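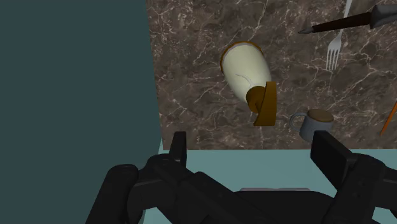
A practice kitchen made by a computer, with a robot's gripper near a mug and a fork.

How does a robot learn to tidy a kitchen?

Think back to when you first learned to tie your shoelaces. Somebody probably showed you, and then showed you again, and you made a good many floppy bows before you made one that stayed put. A robot that is learning a job needs plenty of showing too, and a great deal more of it than you did!

Each showing is called an example. If we want a robot to pick up a mug, an example is a recording of a mug being picked up from start to finish: what the robot's camera saw, how its arm moved, and when its fingers opened and closed. A computer program studies lots of these recordings and slowly works out which movements go with which sights. People call this a learning system.

Where do the examples come from?

Some come from real kitchens, with real cups and real crumbs. Others come from a simulation, which is a pretend world drawn by a computer (rather like the inside of a video game, only with more washing-up in it). The marble worktop at the top of this page is one of those pretend places. You can't lean on it, and if you dropped the mug there wouldn't be any bits to sweep up.

At Clisside, Vasiliki Dimitriou and Rafail Triantafyllou gather examples for a project called Fetby. One of them steers the robot arm with a pair of hand controls, and the other watches the screen and says whether the try should be kept. Then they swap over, as your thumbs do get tired after a while. One afternoon in August they saved 70 tries, and the whole Fetby collection now holds 433.

Why not do it the same way every time?

Well, suppose the mug's handle always pointed left. The robot might learn to reach for the left and nothing else, and then be completely stuck when somebody put the mug down the other way round. So between tries the things on the worktop get shuffled. A fork might lie with its prongs facing towards the robot, as it does in our picture, with another long, dark utensil resting across its handle. That makes a nice tricky puzzle, because the robot has to learn which bit belongs to what.

What about the tries that go wrong?

They happen all the time, even to Vasiliki, who has had lots of practice. Every try gets a label saying how it went, so that the learning system doesn't copy a fumble by accident.

Something to try at home

Ask a grown-up for a plastic cup and a pair of kitchen tongs. Pick the cup up with the tongs and put it down somewhere else, then turn the cup round and try again. Now lay it on its side. Did you have to hold the tongs differently? Draw a picture of each way you did it, and you will have started a collection of examples of your own.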